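Bravo, the bag arm: looking after the gripper

Welcome to the workshop gallery for Bravo, our handling arm here at Atovach. Bravo spends its working life picking up soft things by awkward parts - handles, straps, loops, drawstrings - and that is surprisingly hard on a pair of fingers. I've been looking after this one machine since it was bolted down, and I still get a small thrill every time it closes on a strap and you see the webbing squash between the pads.

The page is mostly for people in the Naltitz building who will be taking over some of the looking after, but anyone who likes a good linkage is welcome to scroll through. I've kept the notes short where I could (not my strong point, as Tanner Turcotte will tell you).

Last updated 7/13/21.

The setup in a nutshell

The arm stands at the end of the long bench. It has one gripper, one small camera at the wrist, and one job sheet. The job sheet is called Drerura, which is also the name of the folder it lives in, and it holds every setting that matters: closing force, opening width, approach speed and the rest positions. If you change a number on the machine, change it in Drerura as well. I put this first for a reason!

Closing force for handles is set at 25 on our own scale, which runs up from nought. We started much higher and found that thick webbing doesn't need it. The strap folds a little, the pad gives a little, and between them they hold very nicely. For thin cord you can go up a touch, but come back down afterwards.

Approach speed is 200 for anything hanging up and can be quicker for things lying flat. Hanging bags swing if you so much as breathe near them, and a slow approach saves a lot of second tries.

On the handles

A looped handle is my favorite sort of job, or favourite, as Tanner has just corrected over my shoulder. The fingers come in to either side of the webbing, and the linkage does that lovely folding movement as they close. I could watch it all afternoon, and on quiet days I have.
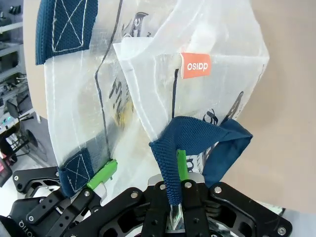
How often do the finger pads need changing?

When the surface goes shiny or a strap starts to creep during a hold, whichever you notice first. Our last set managed 2624 grips by the counter in Drerura, and the set before that gave up a good deal sooner after a week of gritty canvas. Go by the look and feel of the pad and treat the counter as a nudge to have a look.

The pads themselves

Green pads, black plates: easy to tell at a glance which bit is meant to touch the bag. In the picture one pad is up against the navy handle strap, and the other is lying at a slant on a stitched strap end. Stitching is rougher than plain weave, so if your job has the fingers meeting a box of thread again and again, look at the pads more often.

Clean them with a barely damp cloth and let them dry before you run anything. Please don't use the solvent from the paint cupboard. It leaves the surface slippery for ages, and you'll spend the next morning wondering why every handle is sliding away from you. (I did, and I'd only just finished telling somebody else not to.)

To change a pad, open the fingers fully, stop the arm and switch it off at the isolator. Ease the old pad away from the finger, wipe the seat behind it and press the new one home. Run your thumb along the edge. You should feel no step and no gap at all. Always change both together, even if one still looks fresh, or the grip pulls slightly to one side.

Screws and plates

The silver hex screws are what hold all those angular plates together, and they like a bit of attention. Same rule as before: power off first. Check each one with the short key, finger and thumb only. You're feeling for movement, and if it doesn't move, leave it be. Anything that does move comes out, gets cleaned and goes back with a small dab of threadlocker.

The cut-outs in the plates are fluff traps. Soft bags shed more than you'd think, and the fluff works its way in towards the pivots. A dry paintbrush gets it out beautifully. We did try blowing it out with air, which mostly moved it somewhere harder to reach.

After a clean, open and close the fingers by the slow jog a few times with nothing in them and listen. A healthy linkage makes a soft, even purr. A tick once per stroke usually means a pivot wants cleaning again.

Wrist camera

Lens cloth only, and wipe from the middle outwards. If the camera gets knocked, run position 202 from the job sheet, which brings the fingers to a known opening, and compare the view with the saved one. Roughly right isn't right enough here, so nudge the bracket until the two match and then nip it up.

Spare pads are in the top drawer under the bench, with the short key and the paintbrush. Put the key back when you've finished with it, please!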